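Skip to content
Search projects, reports, people
Search
We use cookies to remember your settings. Accept / Manage

27 July 2019
By Kurniawati Raju

Handling rules for robot work on storage hardware: second progress report

Dear Mr. Crabtree,

This report covers the work from May until now on the project your office supports at Ralwood. As you asked after the first report, I keep the technical part short and I write more on the rules, because the rules are what the other sites will receive from us. The budget table goes to you in a separate letter from Abla Abu Hammour.

1. Where we stand

The purpose of the project did not change. We want a written set of rules for a robot arm that takes drive trays out of an enclosure and puts them back, in a room where people also work. The first draft was called Sovar, after the meeting room where we wrote it, and the name stayed. Draft two of Sovar was finished in May. Draft three is now in use at the bench and will be closed when your comments arrive.

Since the last report we made 1473 handling cycles. One cycle means one tray out and the same tray back in. Of these, 1330 were completed without any person touching the robot or the tray. The other 143 were stopped, either by the force limit or by the operator. I want to say clearly that a stop is not counted as a failure under our rules. A failure is when the robot should stop and it does not. We had two of these, both in the first days, and both are described in section 3.

2. What the rules say now

Draft two had too many rules. Ziad Fakhoury, who runs the bench on most days, showed me that the operators read the first page and then worked from memory. So in draft three we put all the rules for the operator on one sheet, and the rest went to an annex for the person who does the setup.

The operator sheet covers the following points.

The tray is gripped only by its handle. The fingers must not close on the side of the tray, and never on the drive itself. This sounds simple, but in draft two we allowed a side grip for trays with a stiff latch, and we have taken this permission away.

The robot does the first part of every pull at slow speed. Only when the tray has moved freely for the length of the handle can the program change to normal speed.

The circuit board of a drive is treated as a part that must not be touched, also when the drive is old and going to recycling. We had a long discussion about this. Wissam Sayegh thought the rule is too strict for scrap drives. My opinion is that one rule for all drives is easier to keep than two rules, and in the end we agreed.

Cables on the work surface must be fixed or moved out of the reach of the arm before the start. The setup person checks this and signs for it, then the operator looks again.

No hand goes between the gripper and the enclosure while the arm has power. To free a tray that is stuck, the operator first cuts the power, waits for the brake, and then uses the hand tool.

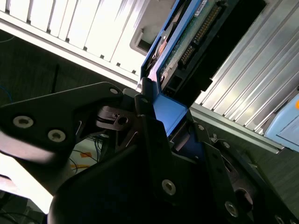
Blue drive tray held at its handle by the gripper, at the bay of the ribbed enclosure.

The grip point took us the most time of all the rules. A handle is small, and the exposed side of the drive is very near to it - if the fingers come in too deep, they can reach the board. Draft three therefore gives a maximum depth for the fingers, and the setup person must measure it again after every change of finger plates. The bolts on the finger plates are checked at the start of each shift. In draft two this was a weekly check, and we found that weekly is not enough.

3. Stops and failures

The two failures had the same cause. The force limit was set correctly in the program, but an older settings file was loaded after a restart, and in this file the limit was higher. In both cases the tray was pushed against the rail at a wrong angle and the arm continued for a moment before Ziad pressed the button. No person was near the arm. One tray was damaged and we replaced it from the spare stock.

After this we added a rule to the annex. The force limit must be read back from the robot itself after each restart and written in the log by hand. Wissam also removed the old files from the controller, so the same mistake is difficult to make again. We have had no failure of this type since then.

Of the stops, 70 came while the tray was going back in. The usual reason is the angle, when the tray and the slot are not well in line. We tried a second approach move, which helped with the newer enclosures but not much with the older ones. I would like to keep this question open in the next period.

4. Training

Four operators are trained on draft three. The training takes one morning and ends with a practical check, where the trainer creates a stuck tray and the operator must free it following the sheet. Two persons did not pass the first time because they put the hand in before the brake was on. They repeated the check the week after and passed.

Semaan, our partner for the outside review, read the operator sheet and sent us their remarks. Most are about wording. One is more serious: they ask who has the right to start the robot again after a stop. At the moment it is the same operator who stopped it. Semaan would like a second person to confirm. With our present staff this is possible in the day shift but not in the evening, and I need your view before we change it.

5. Next period

We plan 600 more cycles with draft three without changing any rule, so that the numbers can be compared. After that the Prindia site will try the operator sheet with their own people. Abla will be with them for the first week, only to observe and to write down where the text is not understood.

The delay I mentioned by phone is now two weeks. It comes from the new finger plates, which arrived with the wrong hole spacing and had to be sent back. The end date of the project is not affected.

6. What we need from you

- Your comments on draft three, if possible before the Prindia trial starts.
- A decision on the restart question in section 4.
- Approval to move the unused travel money to spare trays. The amount is in Abla's letter.

The full log of stops is ready and I can send it when you wish. It is long, and some of the notes by hand are not easy to read, so Ziad is typing them now.

With kind regards,
Kurniawati Raju
Ralwood

Sign up for our newsletter
Your e-mail address
Subscribe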